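Rornora Robotics
Work / Projects / Tirnness / Gallery

Tirnness kitchen runs: the run 547 watchdog fault

Posted 05/02/2021 by Yuxi Lei
Filed under: simulation, two-arm control, faults

Tirnness is our simulated kitchen for two-arm work. The robot stands at an island and handles food and tools on the counter. The robot model, the controller and the stop logic are the same ones we intend to run on hardware, and only the motors and the room are simulated. A stop fault found here is therefore logged and reviewed as a stop fault, with the same form and the same sign-off.

Run 547 failed in July. One arm stopped and the other kept moving toward its last target with no valid command behind it. The gallery entry for the kitchen task is at the foot of the page, after the notes.

The setup

Each arm has its own controller process, built on Taseo. The task planner sends both of them a stream of targets and a heartbeat message. If an arm hears no heartbeat for 500 ms, its watchdog is supposed to cut the motion and hold position. The two watchdogs do not share a clock. That was an early choice by Wenjie Yao and me, made so that a hang in one process could not block the other from stopping.

What happened

The planner stalled while loading a new grasp table. The gap between heartbeats was 510 ms as logged at the planner. The left watchdog tripped on time and the left arm held. The right watchdog did not trip. Its timer was restarted by a late status reply, which the code accepted as a heartbeat due to a loose match on the message type. The right arm went on following a target from before the stall.

When the planner came back, it read the left arm as stopped and the right arm as healthy, and it sent a new plan to the right arm only. The plan assumed the left arm was out of the way. The collision check used the left arm's planned position, not its measured one, so the check passed. The arms made contact at the forearms and the simulator ended the run on a force limit.

Why it was rated as a safety matter

The contact force was small and a simulated arm costs nothing to reset. The rating comes from the other part: an arm in motion while its partner was in a safe stop, with no alarm raised. Lihua Cheng, who reviews our stop logic, rated it at the second-highest level on our scale and closed the hardware test slot until the fix was in. The task list includes knife handling. An arm that goes on after a missed stop with a blade in its gripper is the case the rating has to cover, even though run 547 had nothing in either gripper.

Finding it

It took longer than it should have. The right arm's log showed no gap at all, as the status reply had been written to it as a normal heartbeat. Shuzhen Zheng found the mismatch by lining up the planner log with the raw message capture. Her first replay did not show the fault - the replay tool strips status replies before it feeds messages to the controllers. With the filter turned off, the fault came back on the first try and on every try after that.

I had signed off on that filter myself. It is still useful for tuning work and we have kept it, but it is now off by default and the replay header states its setting.

Changes made

Message match: the watchdog now restarts only on an exact heartbeat type with a sequence number higher than the last one seen. A repeated or late number is dropped and logged.

Linked stop: a trip on either arm now sends a stop to the other over a separate channel. The watchdogs still run on their own clocks, as before.

Collision check: measured joint positions are used for any arm that is in hold. Planned positions are used only for an arm that is following a plan.

Restart: after any trip, the planner may not send a new plan to either arm until an operator clears the stop. Yutong Ye objected to this for overnight batches, where it ends the batch at the first trip. The objection is noted in the review and the rule stands for now.

Grasp table: loading has been moved out of the planner's main loop. This removes the stall that started the whole chain, but we did not count it as a fix. Some other stall will come along sooner or later.

Still open

The 500 ms limit itself. Lihua wants it shorter. Wenjie has test data showing false trips when the machine is under load, and each false trip now ends a batch. The Tan bench, where we measure stopping distance on real joints, will settle how much travel the present limit allows at full reach. Until that figure is in, arm speed is capped in all runs that have a tool on the counter.

A smaller point is the force limit that ended the run. It is a simulator setting and has no match on the hardware side. Without it, the log would have shown the right arm pushing until the plan timed out. We are writing a matching check in the controller.

Gallery: Tirnness kitchen, island task
Apple, cutting board and knife on the counter, right gripper near the apple.
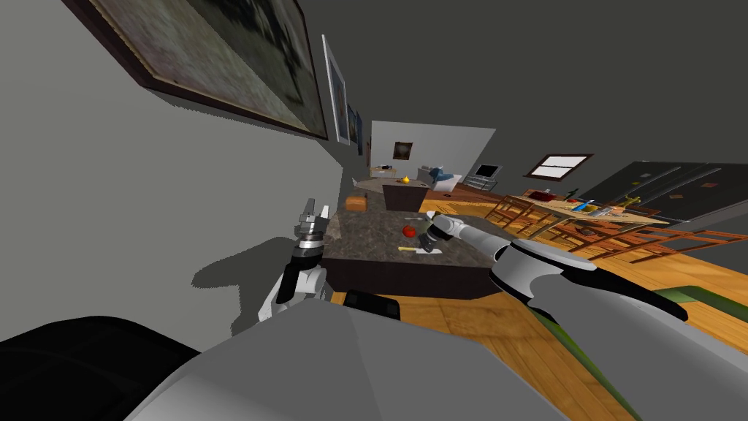

The controller check goes to Lihua for review first, then to the replay set with the status filter off.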